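3.2. Adquisición de las demostraciones

Las demostraciones del conjunto Braltach se han recogido mediante dos procedimientos. En el primero, el operador guía el brazo con la mano, con los motores en modo de compensación de gravedad, y el sistema guarda las posiciones articulares. En el segundo, el operador trabaja desde un puesto de teleoperación, desarrollado en el proyecto Desham, y controla a distancia tanto la pose de la muñeca como la apertura de la pinza. En total se han conservado 821 episodios, repartidos en 16 tareas de manipulación sobre mesa con utensilios de cocina y alimentos de juguete.

La elección de objetos blandos ha sido deliberada. Un objeto de tela admite cierta deformación durante el cierre de los dedos, y por ello un error pequeño de orientación no siempre produce un fallo. Al mismo tiempo, la deformación modifica el contorno que la cámara de muñeca observa, lo cual dificulta la estimación de la pose a partir de una sola vista. En la Figura 4 se muestra la vista de muñeca con uno de estos objetos entre los dedos abiertos.

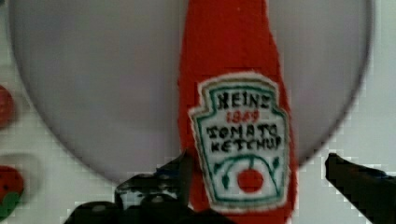
Figura 4. Vista desde la cámara de muñeca: botella de kétchup de tela entre los dos dedos de la pinza, con el disco gris detrás.

Durante la teleoperación, el operador dispone de 2 vistas simultáneas: la de muñeca y una vista cenital de la mesa. Hemos observado que los operadores sin experiencia utilizan casi exclusivamente la cenital durante la aproximación y cambian a la de muñeca sólo en los últimos centímetros. Este cambio de atención va acompañado normalmente de una pausa en el movimiento – a veces de más de un segundo – que queda registrada en la trayectoria. En el guiado manual estas pausas son menos frecuentes, pero aparecen otras irregularidades, debidas a la fuerza que la persona aplica sobre los eslabones.

La disposición inicial de los objetos se modifica antes de cada episodio.

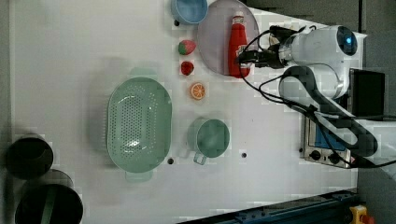 No se exige que todos los objetos estén completamente dentro del campo de la vista cenital, ni que la botella esté en una orientación determinada con respecto a la pinza. Tampoco se retiran los objetos que no intervienen en la tarea, como el colador, la taza o las fresas, porque nos interesa que la política aprenda a ignorarlos. La única restricción es que el objeto que se debe agarrar sea alcanzable sin desplazar antes ningún otro.

Cada episodio comienza cuando el operador pulsa el pedal y termina cuando lo pulsa por segunda vez. Las pausas iniciales y finales se eliminan de manera automática con el módulo Akum, que compara la velocidad de la muñeca con un umbral fijo. Las pausas intermedias se conservan. En una versión preliminar fueron también eliminadas, pero las políticas entrenadas con estos datos cerraban la pinza demasiado pronto, en particular con los objetos de tela. El efecto de esta decisión se analiza de forma separada para los dos procedimientos de demostración en la sección 5.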